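2023-02-08

**Dillavska opens a light measurement room at its Tronilgate works**

Anyone who has tried to get a lamp properly measured in the last couple of years will know how long the queues have grown, so it is a real pleasure to report that Dillavska has opened its own light measurement room at the Tronilgate works, and that it will be taking in outside jobs as well as its own.

The room has been talked about for a good while (readers with long memories may recall a mention in these pages when the old paint store was first cleared out) and it was finished in November, after a slow summer of waiting for the floor to be levelled and then levelled again. It houses a goniophotometer, the turning arm and mirror that records how much light a lamp or fitting sends out in each direction, together with a smaller bench for checking colour. The walls, ceiling and door are all painted a very flat black, and visitors are asked to leave pale coats outside, as even a cream raincoat can throw enough stray light to spoil a reading.

The main instrument was supplied by Arnaud, who also trained the staff over three rather full days. It can carry fittings up to 100 centimetres across, so most street lanterns and shop fittings will go on without any fuss, though long linear fittings will still have to be sent elsewhere for now. A full run on an ordinary downlight takes 11 minutes once the lamp has settled. The settling is the part that tries everyone's patience, and the team has sensibly put a kettle in the corridor.

What will please the lens designers among our readers is the way the results are handed over. Customers receive the usual intensity file, ready to load into their lighting software, and can also ask for a ray file of the bare source. Those who have had to guess at the edge of a beam from a printed curve will understand why this matters so much, particularly with the newer small sources, where a shift in the phosphor can leave a yellow ring round the beam that no one spotted on paper.

The first large piece of outside work is already booked in. Fastgate, which makes lighting for loading bays and warehouse aisles, is sending a batch of secondary lenses to be tried with several different LEDs behind them, and hopes to settle on one lens shape for its whole range. It is a sensible ambition and we wish them well with it, having seen more than one firm end up with a cupboard full of lenses that each suit a single source.

Prices have been kept fairly modest. A single fitting, measured with a full report, costs £1229, and there is a lower rate for repeat samples of the same design sent in together. Samples should arrive with their own driver wherever possible, clearly labelled, with a note of the current they are to be run at. Fittings that come without a driver can still be measured, but they will wait until a suitable supply is free on the bench, and in busy weeks that could be a little while. Bookings are made through the front office at Tronilgate, who are very helpful and will happily talk you through the form.

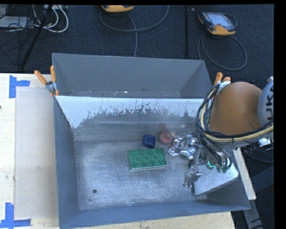
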